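Clerstead Home Energy Fund: Progress Report from the Petov Street Weatherization Project

Print this page | E-mail this page

Hello again from Trerkton! You asked for "a few pages on how the money is going," so I'm going to give you the whole winter in one go, the good parts and the duct tape parts both.

First, the number you're waiting for. We set out to get 384 homes through an energy checkup by the end of February, and we finished 379. Five short! I'm a little sore about it, I'll admit. Three of those households moved, one is having its roof redone and asked us to come back when the dumpster is gone, and the last one has rescheduled on us four times (I still have hopes). I'd like to carry those slots into spring and not hand the money back, if that's all right with you.

A checkup, for anyone on your board who's new, is a two-hour visit. We look at the attic hatch, the water heater, the furnace filter, the doors and windows, and then we sit down with the last twelve electric bills and go through them line by line. That last part is what people remember. Plenty of folks had never noticed that the monthly service charge stays the same whether they run the dryer once or thirty times, and they were pretty steamed to find out. We don't argue with them. We show them the part of the bill they can do something about and start there.

Now for the bigger jobs. Your grant pays for full air sealing and attic insulation in the homes with the worst leaks, and 126 homes qualified after the checkups. We've finished the work in 100 of them. That leaves 26, and nearly all of those are in the old mill rows on the east side, where the attics are so low that the crew has to go in on their bellies. Fagundes Insulation, our contractor, has been very decent about it, but they can only do one of those a day and nobody wants to be up there once the weather turns hot. We're aiming to have every one of them closed out before summer.

What slowed us down? Mostly the blower door. We own one, and it spent most of January in the repair shop with a bad fan controller. We borrowed another from the county for a while, which was kind of them, but we had to drive it back and forth every evening by 5:30 and that ate up a lot of crew time. I've put a line in the spring budget for a spare controller. It's a small line. Please say yes to it.

The other holdup was knob-and-tube wiring. We can't blow insulation over it, so when we find it we have to stop and send the family to the electrical repair fund, and that fund has a waiting list. I knew we'd run into some, but I didn't plan for the paperwork going back and forth between two offices that each want the form signed before the other one will sign it. We've now got everybody using the same form. It took me from Thanksgiving until Groundhog Day to get there, and I'm prouder of it than I probably should be.

Heat pump water heaters have gone slower than I promised you. I really thought people would jump at them! But if your old tank still works, it's hard to get excited about a new one, even a free one, and several people told us flat out that they'd heard they were noisy. So we put one in the basement of our own office on Petov Street and started inviting people to come down and stand next to it. It sounds like a box fan on low. A good many folks who came by signed up before they left, and I wish I'd done it last fall.

The evening bill clinics are still going strong. We run them at 6:30 with coffee and whatever cookies are on sale, and people bring their bills in shoe boxes, grocery bags, you name it. We've added a sheet on time-of-day rates, as the utility is going to offer them as an option and the questions have already started. Should I run the dishwasher at night? Does it matter if I'm home all day? The answer depends a lot on the house, so we work it out for each person with a pencil and a calculator, which takes forever and which I wouldn't change.

Money: we're a bit under on materials, a bit over on vehicle costs (see blower door, above), and right on the line for contractor pay. I've sent the spreadsheet separately. The tab marked "old" is old, please ignore it.

For the next stretch I've got the mill row attics, the leftover checkups, and a second round of phone calls to homes we finished early on, to ask how their bills looked over the cold months. I don't want to quote you any savings until I've seen a full heating season on paper. Ask me again when the last winter bills are in.

One request. The grant agreement says we can't spend on doors, only on weatherstripping for them. We've met some doors this winter that are past any weatherstripping. If there's a way to loosen that up for a handful of houses, I'd love to talk it over, and I'm at my desk most mornings before 9.

Thank you for sticking with us! 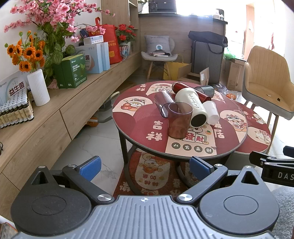
The round table with its red mat, and the smaller one beside it.

Sign up for our newsletter and get home energy tips once a month. You can unsubscribe at any time.

Contact us | © Petov Street Weatherization Project, Trerkton | Back to top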